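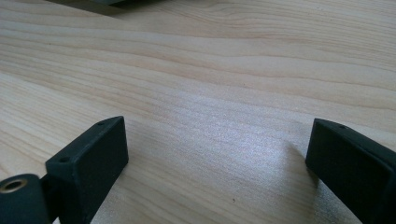 Mulligan 40 manual anchor windlass: review after one season

30 Aug 2020
By Pieter Cuypers

The Mulligan 40 is a vertical, two-speed manual windlass for boats in the 30-foot range. I fitted one to Masora in June to replace a single-speed unit whose pawl spring had corroded through. It has now been used at most of our stops between Altenham and Uvach, generally in depths where the chain could not sensibly be pulled in by hand.

The unit arrives assembled, with a paper template for the deck holes. The template on mine was slightly undersized. I drilled from the base casting itself, and would advise checking one against the other before cutting anything. The studs supplied suit a thin deck. With a backing pad of proper thickness they come up short, and longer ones had to be ordered. No backing plate is included.

Unit number 1533 is stamped on the underside of the base, where it cannot be read once the windlass is bolted down. Write it down first. The maker asks for it with any parts order.

In low gear the handle load is modest. One person can break out a well-set anchor, although I still prefer to take the strain on a snubber and let the boat's motion do part of the work. High gear is useful only for slack chain. Changing between the two is done by reversing the direction of the handle, which works without hunting for a lever in the dark.

The gypsy held our chain without jumping, apart from two occasions when the chain was badly twisted. Fall into the locker is acceptable if there is about 12 inches of clear drop below the deck pipe. With less than that the chain piles up and has to be knocked over from below.

The clutch is the weak point. It releases smoothly when clean, but salt builds up under the cone and after a few weeks it begins to grab. When that happens the chain goes out in jerks. Stripping it takes six minutes with the handle and a circlip tool. A light smear of grease on the threads, none on the cone faces, put it right each time. The manual gives this one line and does not state an interval. I would do it monthly.

The handle is too short for anyone tall and there is no clip to stow it.

Finish on the drum is good so far, with slight dulling near the base. I would buy it again for a boat this size, with the longer studs on the same order.

Related items
Choosing a snubber for all-chain rode
Marking chain: paint, ties and inserts
Masora: refit notes, foredeck
Anchor lockers and drainage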